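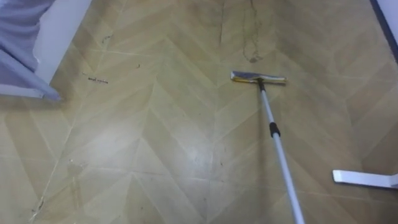
The Vunder putting mat rolls up to the size of a yoga mat and costs a good deal less than the Feteda I used before it. I have had it since December, and it gets unrolled most evenings after dinner. Setup is a matter of clearing the floor and running the flat mop over it first, because grit under the backing shows up as small bumps that will turn a slow putt. Our floor is a vinyl herringbone with a bit of gloss to it, and I wondered if the mat would slide. It doesn't. The rubber grips well enough that I can step on and off in socks.

Speed is on the quick side of medium. It is faster than the greens at my home course in winter and close to what we get in July. Brushing the nap one way slows it a little, but the difference is small and I stopped bothering.

The alignment lines are printed in white and have held up. I keep a practice log, and as of Monday I was at 3436 putts on this mat. There is some wear where the ball starts and none anywhere else. The Feteda had a visible groove by 3000.

The weak point is the ball return. Putts hit at a sensible pace come back down the side rail fine. Anything firm jumps the back lip, and the rail section nearest the cup pops loose if you lift the mat without taking it off first. I put a folded towel behind the cup. Sternico sells a foam backstop that would do the same job, but I have not tried it.

Creases were a problem for the first week. The instructions say to leave the mat flat for 60 minutes before use. Mine took four days with books on the corners. Store it rolled with the putting surface facing out and they do not come back.

I also borrowed a Choi mat for a weekend. It has a truer roll and a proper full-size cup, but it is heavy and does not roll up small enough for a closet. If you have a spare room where it can stay down, I would buy that one. For a kitchen or hallway, the Vunder is easier to live with.

My distance control inside ten feet is better than it was last fall. Breaking putts are about the same, as you would expect from a flat mat.

Rating: 4 out of 5. I took a point off for the return rail.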